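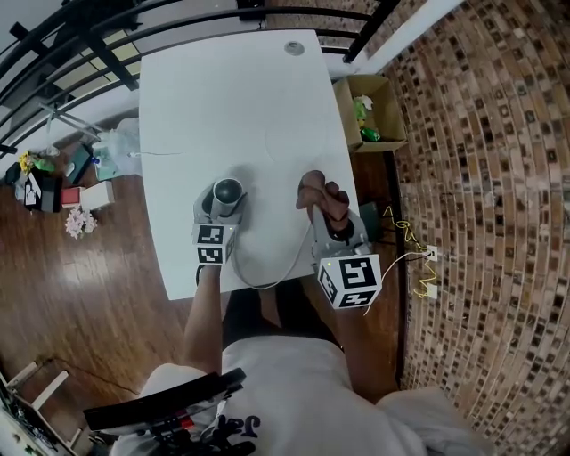 Home Desks Tables Help

Search the help pages Go

Viludik Table – Common Questions

What is the round piece in the tabletop?
A cable grommet. Run your cords through it and down the back.

How do I clean a white top?
Damp cloth, mild soap, then dry it. Skip bleach and scouring pads.

How much weight will it hold?
Up to 200 pounds, spread evenly.

Can I use a chair with armrests?
Yes, but measure first – some armrests won't fit under the top.

Can I return it?
Within 20 days, in the original carton.

18 shares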